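5/9/20
By Leonie Kramer
15 shares | 3 comments

The Undico rugby kicking tee costs as much as a decent lunch and weighs about the same as the napkin. I gave it a month and 228 conversion attempts at the Prollbridge ground, and blamed it for most of them.

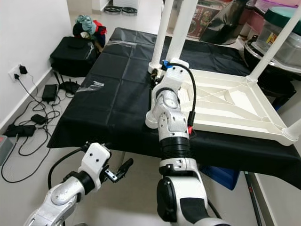
Grip is where it earns its money. The ball stays put in a crosswind, even at a silly lean. Four prongs hold it, and they stick up and splay out like the legs of an upturned white table — mine are orange, so I can find them in long grass. One has bent. My accuracy hasn't improved, but I'm told that's sold separately.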